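About Sedbridge Tables

Sedbridge Tables supplies small white plastic tables with screw-in legs to nurseries, primary schools, village halls and anyone else who needs a surface that can be put up before breakfast and put away after tea. We sell them, hire them out, and take them apart and put them back together more often than we would like to admit.

The business was started by Mahsa Bahrami, who ran a playgroup in a shared hall and had to clear it completely at the end of each session. She bought 30 tables from a school that was closing, kept the ones she needed and lent out the rest. People kept asking, so she began charging for delivery. We now have 3,380 tables in stock or out on hire, and 326 regular customers.

What we check

Every table that comes back to us is taken to pieces. The legs come off first and are wiped down and looked over from end to end. A rounded foot should sit cleanly on the floor with no burrs that might mark it.

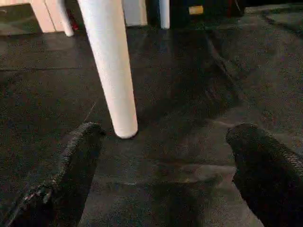 We keep legs in sets once they have been checked. Customers do sometimes send back a mixed bag, and we will sort it out, but it takes time and we ask you to try to keep each set with its own top.

The top is turned over and cleaned from the underneath, where crumbs, sand and dried paint collect. Most of the work is at the corners. An old paintbrush is still the best tool we have found for getting into the ribs, and we get through plenty of them.
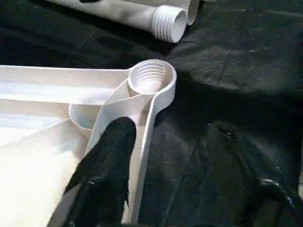
Threaded socket and brace rib at one corner.

If a thread is damaged the part goes in the spares bin and is not sent out again. A leg that starts crooked will usually go in a turn or so and then stick, and forcing it only makes matters worse. Back it off, hold it straight and start again. We say the same thing on the card that goes out with every order. 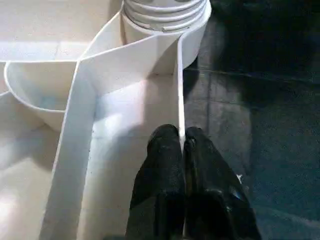
Small marks and scuffs are a different matter. Our tables are used by children and they look like it. We clean off what we can, but we don't throw away a sound table for being grubby in the corners, and our hire prices reflect that.

Putting them together

Tables can be delivered flat or made up. If you choose made up, we fit the legs with the top upside down on a covered bench, one corner at a time, then stand the table on the floor and press on each corner in turn. 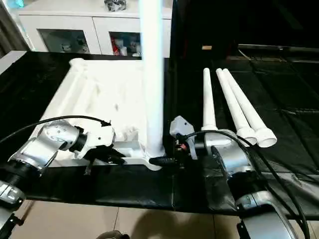
A rocking table nearly always has one leg that wants another half turn. If it still rocks after that, ring us and we will swap it.

Our ranges

We have 2 ranges. Ninh is the lower table, meant for nursery and reception classes. Pravorside is the taller one and suits craft groups, jumble sales and teas. The legs are not interchangeable - please check the label on the bag before you start.

Ordering

Orders placed by noon are packed the same day. Schools can pay by invoice, and hire can be arranged by the day or the term. April is our busiest month, so book early if you need tables for the summer. Spare legs are sold singly through our parts shop, Emumow, and can be collected from the side door.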